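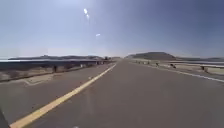

Curance Touring Seat Pad

I make these one at a time in my workshop in Ustthorpe, and I've sat on every version of them, including the bad ones. If your back starts grumbling on the second hour of a drive and you've already tried the folded towel, the old pillow and the gel thing from the petrol station, this is for you!

The Curance is a wedge, thicker at the back, so it tips your hips forward a touch and stops you slumping into the dip that most car seats have. The top layer is wool felt over a softer foam, and under that there's a firm foam which does the real work. I buy the felt from a small mill in Sukholm (they're slow to answer emails but it's lovely stuff, and it doesn't go shiny after a winter of jeans rubbing on it).

The first one I sold went to Settimio Melis, who drives a delivery van and is not a man to spare my feelings. He told me the front edge dug into the backs of his legs. He was right, so the front edge is now rounded off, and has been on every pad since. He's on his third cover and still on his first foam.

What you get

One pad, one zip-off cover, and a drawstring bag that's big enough to stuff the pad into when you need the seat for someone taller. There's a strap at the back with a plain buckle — it goes round the seat back and stops the pad creeping forward when you climb out. Leave it a bit slack the first time and tighten it once you're sitting down.
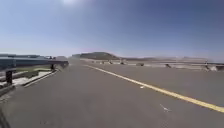 I should say that it will feel too firm for the first few days. Please don't send it back on day one! The felt needs to settle and so do you. Most people write to me in the second week to say they've stopped noticing it, and I can't think of a nicer thing to hear about a cushion. If you still don't like it, you've got 90 days to return it, used or not, and I'll only ask what was wrong with it.

Size and care

Weight: 880 g with the cover on
Colours: charcoal, moss, Crăciun red (a deep winter red, and my own favourite)
Cover: cool hand wash, dry flat, keep it off the radiator
Foam: wipe with a damp cloth, don't soak it

It raises you up a little, so check your mirrors before you set off and make sure you've still got room above your head. It isn't meant for seats with side airbags in the base, or for seats with a sensor that your handbook says to leave uncovered. Not sure? Send me the make and model and I'll look it up with you.

Spare covers are sold separately, and I cut a fresh batch each November, so that's the best time to ask for a particular colour.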